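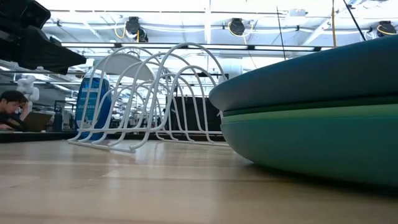 Manalo wrote in response to last month's entry that a dish rack should never be placed on bare wood, and that a folded towel or a tray beneath it is the least one can do. The point is accepted in part. A tray is advisable wherever a rack is to remain in one position for the day. For a rack that is brought out, used and put away again, the present practice is to wipe the tabletop when the rack is removed.

The subject of this entry is the washing and storage of shared dishes in a workroom that has no kitchen of its own. I have kept such arrangements at Brudmont for three years, and the questions received by this blog suggest that others are in a similar position.

The white wire rack has been retained in preference to the molded plastic model used previously. Its loops hold a plate upright without further support, and the whole article may be rinsed in one pass. Readers should note that thick plates require every second gap. The rack measures 18 inches in length, and the usable capacity is accordingly lower than the seller's listing would suggest.

With regard to plates, the teal and sea-green pieces are from the Climari set. They are to be stacked only when fully dry. A stack put away damp will hold water at the seam between one plate and the next, and this will leave a ring that must be scrubbed off later. Dish soap is kept behind the rack, where it can be reached but is less likely to be knocked over by a sleeve.

The Clestia drying mat, recommended in an earlier entry, is no longer recommended. It was slow to dry and acquired an odor by the second week of February. The purchase price of 26 dollars was not refunded.

A further matter is the location of the washing-up in relation to the remainder of the room. Desks, bins and seating were in place well before any dishes were, and the dishes have had to fit around them. Food scraps go into the trash can before plates are carried anywhere.

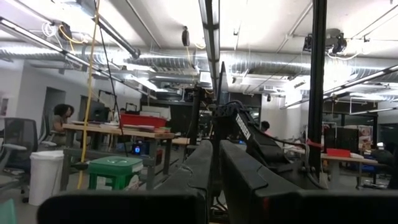 The desk side of the room, with the trash can and the green step stool.

The step stool is recommended for any room in which plates are stored above shoulder height. It should be returned to the same spot after use, clear of the chair.

An entry on mugs will follow. Correspondence concerning trays remains welcome, particularly with regard to sizes that will accept an 18-inch rack.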